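Subject: Re: [renham-makers] Open day at the Prirura lab
Date: 21 August 2021

Went over to Renham for the open day. The two-arm brick sorting bench was the main draw. 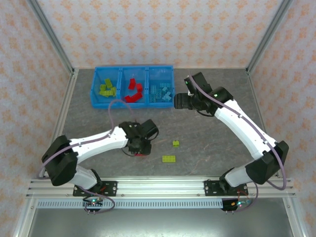

Two-arm bench, bricks sorted by color.

They talked us through the setup and handed out a sheet on it. The arms share one rail, and the job is to put each color in its own compartment. The lab has logged over 700 runs since March. I copied the notes from the sheet to the list page:

Bench notes, Prirura open day

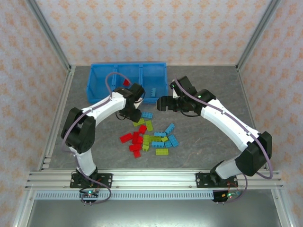 171 words, 1 min read

Mixed colors go in front of the bin and either arm may pick. The hard part is keeping the grippers clear of each other over the pile.

There are also cameras down at the grippers, and those views get saved with every run. 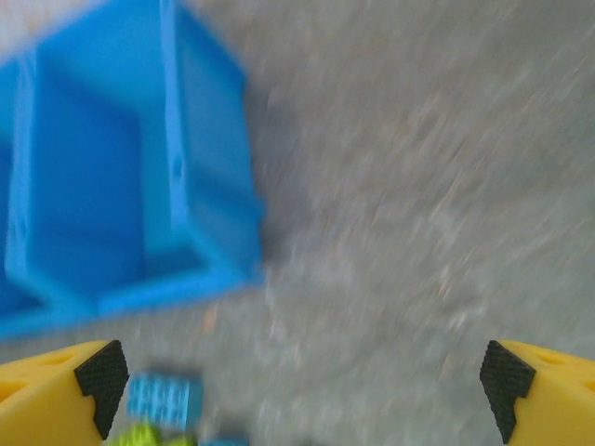 Training for the current version used 71 runs, all on this table. They plan to try a different bin next, and Rernitz may lend them one.

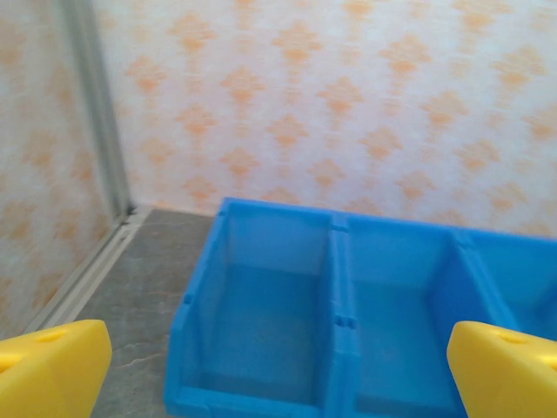
Jurgita Mägi wrote:
> Did they say how long one full sort takes? We
> would like to try the same thing at Vītola, but
> our slot is only 29 minutes.

They didn't give a time. I'll write to the lab and ask.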